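Welholm asks the nation to look in its bottom drawer

KURKAMIA, May 2018 -- Household storage firm Welholm will open its first packing room to the public next week, in the belief that Australians own too much stuff and will queue to see somebody else deal with it.

The Kurkamia room has 14 benches, each covered in brown kraft paper, on which visitors may tip out the contents of one drawer. Staff will then help sort, wrap and box the lot. Tea is provided. Judgement is meant to be kept to a minimum.

A trial last October drew 918 bookings, most of them from people who said they were asking on behalf of their mum.

"We expected heirlooms," said Welholm founder Ademir Caldeira. "We got takeaway menus, dead torches and a great many objects whose owners went quiet when we asked what they were. We have learned to wrap first and enquire later."
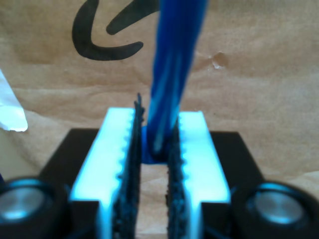 A glossy blue item over brown kraft paper, held at its narrow end.

Anything still unidentified at the end of a session goes into the Riedl Box, a flat-packed carton named after the customer who filled the first one. It may be stored at Welholm's Jevside depot for up to 9 months, by which time the owner will have remembered what it was for or bought another.

Sessions run for 2 hours and bookings are essential. Drawers should be brought in full and carried level. Welholm regrets that it cannot accept paint, live plants or the drawer with all the cables in it -- a separate service is planned.

Media enquiries: Welholm front desk, Kurkamia. Please allow a day or so for a reply, as the phone is in a box.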